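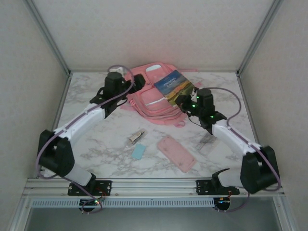
Tumelo Nkuna says I should just buy the school supplies in June and stop complaining, the sales are real and the shelves are full. Fine. Let's look at the sales, then.

Theda Frerichs
June 28, 2018
2 comments

1/ School let out a couple of weeks ago where I live. My kid still has sunscreen in her hair. And Zuvano has already sent me an email with the subject line "Don't get left behind." Left behind what? Summer?

2/ The big promise is "up to 31% off back-to-school." I have learned to read "up to" as "one thing in this store, and you don't want it." I went and checked. The glue sticks were full price. So were the folders.

11 shares

3/ What was marked down was a binder with a calculator built into the cover. Who asked for that? Has a teacher ever put that on a list?

4/ And the lists themselves aren't out yet! Ours comes in August. So the early shopper is guessing. Wide ruled or college ruled? Twelve colored pencils or twenty-four? Guess wrong and you get to buy it all again at the price you were trying to avoid.
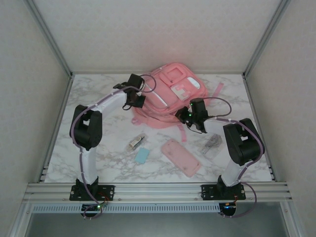
5/ The guessing is where the money goes, if you ask me. I bought early two years ago and felt very smart. Then the list said plain folders with prongs, and I had a stack with pockets and no prongs. They're still in the hall closet. I'd offer them to you but I doubt your list wants them either.

6/ Then there's the "kit." Clastau sells a boxed one by grade level. You pay, it shows up, everyone relaxes. I'm sure that's nice for some people. I priced the contents one by one at the grocery store and came out lower, and that was with the good crayons.

7/ People tell me I'm paying for convenience. Maybe so. But I still had to open the box, find out there were no tissues in it, and drive to the store for tissues.

1 comment

8/ Backpacks bother me more than any of it. "Lifetime guarantee," says the tag. Try using one. Kiler wanted the original receipt, the tag, and for me to pay the shipping both ways. A lifetime is a long time to hang on to a tag.
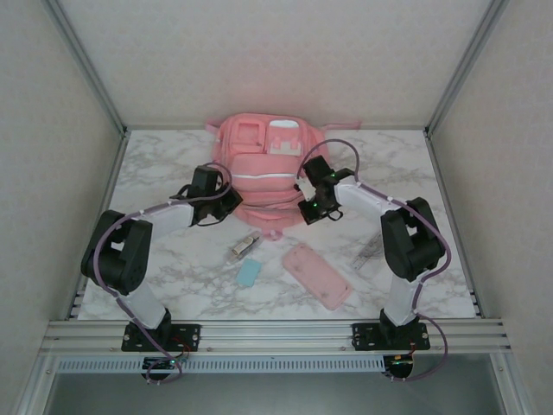 9/ Does a bag even need replacing every year? Ads sure think so. My daughter's last one had a stuck zipper, and my neighbor fixed it with a pencil. I would like to see that in a back-to-school commercial.

10/ Ngubane has a survey going around that says 1333 parents were asked and most of them "prefer to shop early." Asked by whom? A store that sells backpacks. I'd prefer to shop early too, if you phrase it right and hand me a coupon.

11/ So no, Tumelo, I'm not buying in June. I'll wait for the list, check the closet first, and get whatever's left over in September once the displays come down. Last year the notebooks were cheaper then. The only color left was brown. She drew on them.

31 shares
2 comments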